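Phelan group weekly, minutes
Present: Hermine Widmer (chair), Ciarán Mulcahy, Gladys Alvarado, Donal Rafferty (notes)
Apologies: Conall Ó Dubhghaill, traveling

1. Last minutes
Approved. One fix, Ciarán's action on the lighting rig was for Gladys. She has it now.

2. Blur filtering, wrist stream
Main item, took most of the hour. Gladys went through the method again for Hermine, who missed the first talk. Short version: score every wrist frame for sharpness, but only on the part outside a fixed gripper mask. Without the mask the fingers stay crisp while the table smears, so the whole-frame score comes out too high and bad frames get through.

Test set is 200 episodes from the Clarnow arm. Masked score vs hand labels agrees on 90 percent of frames. Unmasked was clearly worse, Gladys to put the number in the write-up and not quote it from memory.

Ciarán: mask is drawn for fingers wide open. What happens when they close? Gladys: they move into the scored area and push the score up. Needs a mask per opening width, or take it from the joint reading. Joint reading preferred, agreed.

Hermine asked if wood grain is a fair test, since the streaks already run one way and could look like blur when they aren't. Long discussion. Donal thinks plain grain is the hard case and we should keep it in. Gladys showed one with the fingers open and no object, grain smeared into bands, edges of the finger tips still readable.
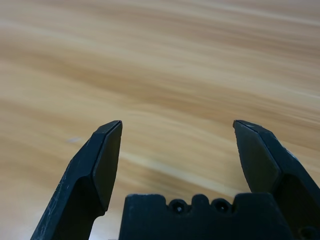
Clarnow, 2023-07-10. Rest of the item was on what to do with frames like it. Two views:

Drop them. Ciarán's view. Policy learns nothing from a smear and training runs faster.

Keep and down-weight. Gladys and Donal. If we drop every fast move the policy only ever sees slow ones, then at run time it gets blur it has never been trained on. Donal saw something like this on Radness last year, no write-up of it, so treat as hearsay.

Agreed to run both. Same seeds, 3 runs each, same pick task. Hermine wants the no-filter baseline in the same table or she wont sign off on it. Fine.

Also from Ciarán, scuffs on the black fingers. Does the mask edge pick them up as texture? Gladys says no if the mask is grown a few pixels. Check anyway.

3. Navum code
Loader still writes timestamps in two formats. Known, annoying. Conall has a branch. Not merged, tests failing on the older logs. Leave until he's back.

4. Paper
Target is still the December deadline. Method section drafted, results empty. Hermine: no claims about other arms until we have data from other arms. Title argued over, not settled.

5. AOB
Desk booking for the arm is a mess again, use the sheet pls.
Donal out Thursday.

Actions
Gladys: mask from joint reading, unmasked number into write-up
Ciarán: set up drop vs down-weight runs plus baseline
Ciarán: mask edge check on scuffed fingers
Donal: look for the old Radness logs
Conall: timestamp branch, fix tests adn merge
Hermine: comments on method section

Next meeting same time, same room.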